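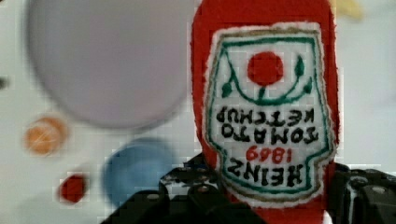

Week 3 is about soft food, by which I mean plush toys that are supposed to be something out of your refrigerator. I love this unit. Students usually come in thinking that an animal is the hard thing to sew and a bottle is the easy one, and then they try a bottle! An animal gets away with a lot. If one ear is bigger than the other, people say it has character. A ketchup bottle that everybody has known since they were four has to get its shape and its label right or it turns into a red pillow. Look at the label on the plush Heinz one, with the keystone shape, the green line running just inside its edge, the tomato on its vine and the black capitals for the name. Even upside down you know what it is before you've read a word, and that is the effect I want from you by September.

Some vocabulary first, so we're all saying the same thing when we're at the machines.

Body: the main stuffed form. For a bottle it's usually made from panels sewn side to side, plus a base.
Gusset: an extra piece let in to give depth. You did these in week 2 on the box cushion.
Face: the side people are meant to look at. Bottles have one, oranges don't (this matters more than you'd think when you place your seams).
Patch: a separate piece of fabric, decorated first and attached after.
Nap: the direction the fuzz lies. Stroke it. Smooth is with the nap, rough is against it.

Shape

A real bottle is stiff and a plush one wants to be a sausage. Stuffing pushes outward everywhere it can, so the middle of your toy will always come out fatter than your pattern, and the top will too if you let it. I don't fight the middle. A belly that swells a bit reads as friendly, and the ketchup bottle has one and is better for it. I do fight the top. Draw the neck narrower than looks sensible on paper, then take off another sliver. Last year I had a whole table of necks as wide as the shoulders and we ended up calling them bowling pins, which they made very good ones of, to be fair.

How many panels? Two gives you a flat toy with a seam up each side. Four gives you a rounder one but puts a seam where the label wants to go unless you turn the whole thing, so plan that before you cut. I like 3 for this project: one wide panel for the face and two narrower ones meeting at the back. The pattern sheet is drawn that way and it's number 717 in the Waltby binder. If you want the four-panel version, ask me for it, I keep it in my own folder because the markings confuse people.

Cut all your panels with the nap running down. Yes, all of them. One panel the wrong way up will look like a different red and you won't notice until it's stuffed.

Labels and lettering

Do the label before you sew the body. I'll say it again on the day and somebody will still come up to me with a finished bottle and a needle. It can be done, but your fingers will hate you.

Pick a shape that helps. A plain rectangle is fine for mustard. A shape with corners and shoulders, like a keystone, tells people the product from across the room, but the shoulders need careful turning, so go slowly there and leave the needle down when you pivot.

Keep the words few and the letters big. Block capitals survive fuzzy fabric and script mostly doesn't. If you have several lines of text, give one of them a different color or a smaller size, the way the 1869 is done in red between the black words. Our domestic machines start to mush letters together when they get tiny, so test on a scrap of the same fabric, with the backing on.

And one picture, please, simple. A solid round tomato is about as simple as it gets, and the leaves do the rest of the work.

Thread and fabric

Red plush is in the Skulutow bin, along with the green and the yellow. White for patches is on the roll marked Huritz, and take it from the cut end! Black thread is 1326 on the rack. Please don't use the other black, it sheds.

For homework

Bring a bottle, jar or can from home, rinsed out if it's empty. Spend ten minutes drawing only its outline, then ten on the label. Write down which parts you could leave out and still have your family guess it. Then read the Teshome handout up to page 7, mostly for the diagrams on closing a base by hand, which we'll start with next time.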